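Grumer Round Table, Light Wood Finish: Review After One Winter

I bought the Grumer round table to replace a rectangular one that took up most of the wall in my kitchen. It cost more than I had planned to spend and less than the Erport I looked at first. I have used it for one winter, for breakfast, dinner, and a fair amount of paperwork.

The table came in 2 boxes. The top was well packed, with foam all the way around the edge. The hardware was in one bag and the bolts were not labeled, so I sorted them by length before starting. Assembly took 36 minutes working alone. The instructions are drawings only. Step four shows the brace upside down, and I had to take it off and turn it over.

There are 13 bolts. Tighten them all by hand first, then go around again with the wrench. I did not do this the first time and the table rocked. Once I loosened everything and started over it sat flat.

The finish is the best part. Crumbs show less than they did on my old dark table, and a damp cloth is enough for daily cleaning. Soy sauce left overnight made a faint mark that came out with dish soap. I have not tried anything stronger on it. I use a pad under hot pans, as the leaflet says to.

The curved edge is comfortable on the forearms. It does mean that anything set close to the rim needs watching, especially square plates with a corner hanging over. I lost a saucer that way in the first week.

For size, it seats two with room to spare and three if the serving dishes stay on the counter. A regular dinner plate in front of each person leaves enough space in the middle for a bottle and a few small things. 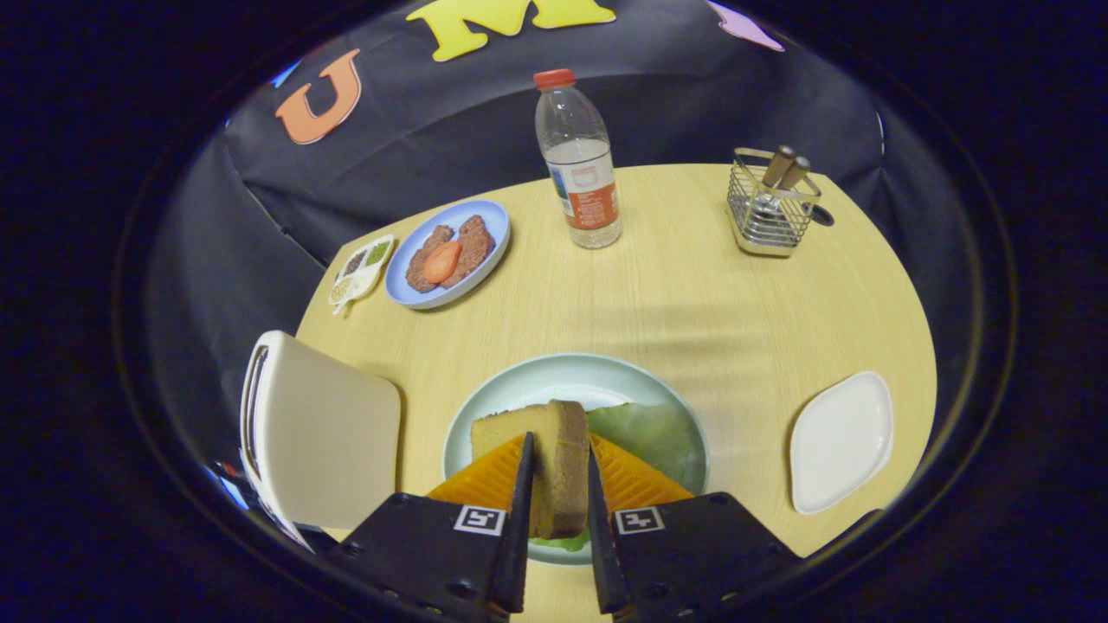 DRUTAVACH, March 2024

With cake, meat and tomato, the condiment tray, a bottle of water and the utensil caddy all out at once, there is still wood showing between the dishes. The white molded chair is from another store and looks fine with it.

I would buy it again. I would like labeled bolts and a corrected step four.

Comments

Dede Bonsu
Does the grain run the same way across the whole top? Mine has a visible change near one side.

tablelegs3000
Same problem with the brace. I wrote to Grumer and they sent a new sheet with the same drawing on it.

Cuervo
How does it do with four people? We have the Erport and it is tight.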